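Trellport Technical College
Department of Applied Computing
Hardware Maintenance I – Handout 6: Working Inside a Desktop Computer

Prepared by Lăcrămioara Lazăr, Senior Instructor
Revised 24 March 2018

Purpose of the session

Students will open a desktop computer, identify the principal parts of its motherboard, and prepare the board for a change of memory and processor. The session lasts 80 minutes and takes place in Room 663. Handout 5 (Power Supplies and Grounding) must be read beforehand.

1. Before opening the case

Shut the computer down, switch off the power supply, and unplug the cord. Press the power button once to drain remaining charge. Fasten the wrist strap to bare metal on the chassis. Work is carried out in pairs; both partners sign the bench sheet.

2. Removing parts

Memory modules are removed first. Press the latch at each end outward until the module lifts, then draw it straight up. Hold modules by their edges and place them in an antistatic bag.

The cooler is removed next. Loosen its screws in a diagonal order, a few turns at a time. If it resists, turn it gently from side to side – never pull hard, as the processor may come away with it. Clean old thermal compound from the processor with a lint-free cloth and isopropyl alcohol. The retention bracket stays closed until the instructor has checked the bench.

3. Finding your way around the board

Layouts differ between makers, and students should learn to recognize parts by shape and position relative to the processor socket. Color is a weak guide. On the Dell board below, the processor sits under its metal bracket with the lever at the right, and a graphics card marked NVIDIA QUADRO is fitted. Note also the coin-cell battery, the white PCI slot, and the four-pin processor power connector. The two memory slots appear empty.

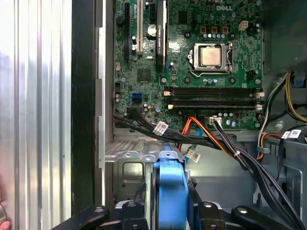 4. Written work

Draw a plan of the board on your own bench and label the socket, memory slots, expansion slots, battery, and power connectors. State which cables must be disconnected before the board can be lifted out. Plans should fill one page – pencil is acceptable. Submit them on Form 682 at the start of the next session.

Reading

Farouk, Desktop Systems: A Bench Manual, chapter on board layout
Feven, Notes on Safe Handling, Lurkum Press, opening section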